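The trouble at Prirnow started with a click. It was a small one, the kind you'd put down to a loose screw, and the team lead I spent an afternoon with in March says she heard it for most of a week before she did anything about it. She still sounds a little sore at herself when she tells the story, though she laughs too, and pours more coffee, and goes back to the beginning twice to be sure I have it straight.

Her group records people doing ordinary chores with hand-held grippers, so that robot arms can later learn from the motions. Packing a box, unpacking it, moving soft things and stiff things from one place to another. "You would not believe how many ways there are to pick up a packet," she told me. "I've been at this for years and I still see new ones, I really do."

The click came from a pivot on one of the fingers. A pin had started to creep out of its seat, a hair at a time, and with each squeeze the finger closed a little farther off its line. The recordings looked fine. The software, which Prirnow gets from a supplier called Brorkeo, went on reporting the finger as fully shut when there was still a gap of 3 millimeters at the tip.

"So the numbers said closed and the hand said closed, and the thing in between was open," she said. "We kept 236 recordings from that tool before we caught it. I had to go through every one of them, with my feet up on a chair, and oh, it was a long couple of evenings."

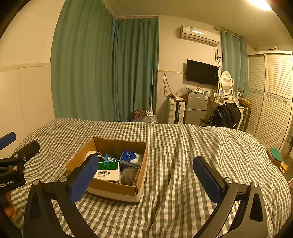 Byun, reached later by phone, remembers the week differently and says the click was reported on the first morning, in a message that got buried under a long thread on charging cables. The pinch came two days after that, when the pin let go in the middle of a squeeze and the linkage folded onto the side of a thumb. It left a blood blister and a good deal of bad language.

The team lead doesn't argue with any of it. "No, that's fair, the message was there, I found it afterward," she said. "A thumb is a thumb. It could have been worse, and I don't like that it took a thumb to make us stop." They did stop, for three days, and took every tool apart on her kitchen table. Out of 40 pins they pulled, two more had begun to move.

Now there's a dab of paint across each pin and its housing, so a shift shows as a broken line, and whoever picks up a tool looks at the paint first. Anyone who hears a click puts the tool down and says so out loud, to a person. Of the suspect recordings, 101 were good enough to keep. The rest are on a drive in her desk drawer, and she's hoping Brorkeo will want them for testing a better check on finger position. She has written to them twice and is waiting to hear back.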